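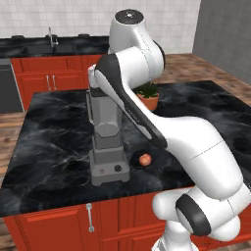 Sostirley Kitchen Notes: README

Last updated 03/05/2026

Welcome, and thank you for stopping by. Sostirley is a collection of home recipes for blended soups, sauces, and cold drinks, typed up from handwritten cards and put into one tidy format so people can search them, print them, or load them into whatever recipe program they like best. The collection holds 584 recipes at the moment. I started typing them for my own family, kept going when cousins began mailing me shoeboxes, and at some point it grew big enough to need a page like this one.

What's in the download

recipes.csv has one row per recipe.
ingredients.csv has one row per ingredient line, tied back to its recipe by recipe_id.
notes.txt holds the margin comments from the cards, spelling left alone.

Columns in recipes.csv

recipe_id: a plain number. Numbers are never reused, even when a recipe is pulled out.
title: the name as written on the card. If the card had no name, I made up a dull one and put it in square brackets.
family: soup, sauce, or drink. A few could go two ways (is a thin gazpacho a drink? my aunt says yes) and I went with what the card's owner called it.
serves: a whole number, or blank. Please don't read blank as one. It means the card didn't say.
steps: the method, with steps separated by a vertical bar.
heat: yes if anything is cooked before or after blending, otherwise no.
source_box: which shoebox the card came out of. There are three main ones, called Nonura, Tamden, and Bako after the streets where they were kept.

The three boxes

Nonura is the oldest and the hardest to read. It has 171 recipes, nearly all soups, and whoever wrote them assumed you already knew how to cook. "Do the onions" is a complete step in several places, and I have left it that way.

Tamden is smaller but much neater, with the measurements in cups and spoons throughout. If you are new to the collection, start here. The roasted pepper sauce is lovely and freezes well.

Bako is mostly drinks, and mostly sweet ones. Sugar amounts are as given on the cards, so taste as you go — you may well want half.

Everything else came in by mail a card or two at a time, and those rows say "loose" under source_box.

Measurements

I kept the original units in the amount column and added grams or milliliters in amount_metric wherever I could do it fairly. For 170 ingredient lines I couldn't, usually things like "a good handful" or "enough milk," and the metric column is empty there.

Known problems

Some recipes are near twins. I kept both whenever the amounts differed, even by a spoonful.
Accents in titles can come out scrambled in older spreadsheet programs. Opening the file as UTF-8 fixes it.
"Cream" is not always the same cream. The cards don't say and I didn't guess.
Allergens are not labeled. Please read the ingredient list yourself before you cook for somebody else.

Using and sharing

You're free to copy, cook from, reprint, and rework any of it, including for a church cookbook or a class. A mention of Sostirley is appreciated. If you change a recipe and pass it on, please give it a new title so the old card can still be found under its own name.

Corrections

King-fai Yang looks after the Bako rows and is very patient about them. For anything else, open an issue with the recipe_id and what you think the card should say, and I'll go pull it out of the box and look. It can take me a while in May, when the garden gets going.

Changes in version 3

Split the ingredients into their own file.
Fixed the leek soup that called for twelve cups of salt.
Added the loose cards from the spring mail.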